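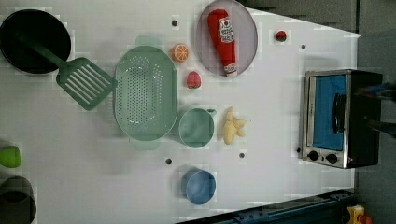
Choosing a color is the part of a Custeo wallpaper job that takes the longest, and it is the only part we can't ship in a box. Most people stand in front of a bare wall holding the sample card and wait to feel something. A better way is to pick an object you already like looking at and work outward from it. A mint green colander will do. Set it on a white table, put an orange slice and a pink strawberry next to it, and you have a main color, a strong accent and a weak accent, with plenty of white to keep the peace. Hold the sample card against your own colander, vase or bathrobe, in daylight, and write down the two or three shades that don't start a fight. Then close the card and put it in a drawer.

Section 4. Hanging Your Panels

Before you begin

Custeo panels are peel-and-stick. They go on smooth, painted, fully cured walls. They do not go on brick, stucco, bare drywall, other wallpaper, or the paint you put up last weekend because the panels were arriving. Fresh paint needs four weeks. We know that is a long time to look at an empty wall.

Check the contents of the box:

Panels, each 100 inches long, rolled printed side out
One Golard smoother with a felt edge
One trimming knife and spare blades
Pattern sheet marked with your panel order
A small bag of wall plugs that belongs to a different product. Keep it or don't.

You will also need a level, a pencil, a step stool, a damp cloth, and a second adult who is still speaking to you.

Note: If your ceilings are higher than the panels are long, you have the wrong size. Please don't try to make up the difference with border trim. Call us and we'll exchange unopened rolls.

Preparing the wall

1. Turn off the power to the wall at the breaker. Remove the outlet covers and switch plates and put the screws in a cup. Put the cup somewhere you will remember.

2. Wash the wall with warm water and a drop of dish soap. Rinse, then let it dry overnight. Kitchens need this done twice, and the spot over the stove may need a third visit.

3. Fill nail holes and sand them flush. The film is thin and will faithfully report anything underneath it, including crumbs of filler.

4. Check that the room is at least 55 degrees. Below that, the adhesive sulks.

5. Unroll the panels face down on a clean floor or table and leave them flat for an hour. They will try to roll back up. Heavy books are good for this, and so are most small appliances.

Caution: The backing paper is very slippery on hard floors. Pick up each piece as you peel it. Do not leave it at the foot of the stool.

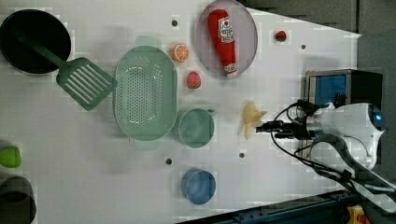

Marking your starting line

1. Find the most noticeable spot on the wall, usually the middle or whatever you face when you walk in. Your first panel goes there.

2. Hold the level upright against the wall and draw a faint pencil line from ceiling to baseboard. Do not use the corner of the room as your guide. Corners are rarely straight, and yours is no exception, whatever the builder told you.

3. Lay the panels out in order using the pattern sheet. The Xia pattern (the one with the leaves) has a top and a bottom, and the arrow on the backing points to the ceiling. The stripes have no top or bottom, which hasn't stopped customers from calling to ask.

Hanging the first panel

1. Peel back the top 4 inches of backing and fold it down sharply.

2. With one person on the stool and the other holding the bottom away from the wall, line up the side of the panel with your pencil mark. Leave an inch or two spare at the ceiling for trimming.

3. Press the top lightly with your palm. Lightly is the important word. You will be taking it down again at least once.

4. When the edge matches the line, smooth from the center out with the felt side of the Golard. The person below pulls the backing down and away, slowly, a forearm's length at a time. The person above smooths as it goes and tries to offer no commentary.

5. If the panel drifts, stop. Peel it back to the last good spot and bring it down again. Pulling sideways on a stuck panel stretches it, and a stretched panel will never match its neighbor again.

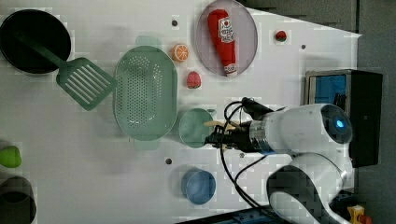
6. Small bubbles can be pushed to the nearest edge. Stubborn ones can be pricked with a pin and pressed flat. Bubbles the size of a pea usually settle by themselves within a few days, so give them a chance before you go after them.

7. Trim at the ceiling and baseboard with a fresh blade, using the stiff edge of the smoother as a guide. Snap off the tip of the blade after every panel. A dull blade doesn't cut the film so much as chew it.

Caution: Blades are sharp on the first day and every day after. Cut away from your other hand and from your helper.

Hanging the rest

Each panel overlaps the one before by the narrow unprinted strip on its left side. Match the pattern at eye level first and let small errors run off toward the baseboard, where there will be a couch. Around outlets, hang the panel straight over the opening, feel for the box, then cut an X from corner to corner and trim the flaps. The power stays off until the covers are back on.

Help with hanging

Measuring questions go to Kobe Van den Broek at the Conivden help desk. Jasper Wouters handles replacement panels and will want the batch number printed on the end of the roll, so please save that label until the last panel is up.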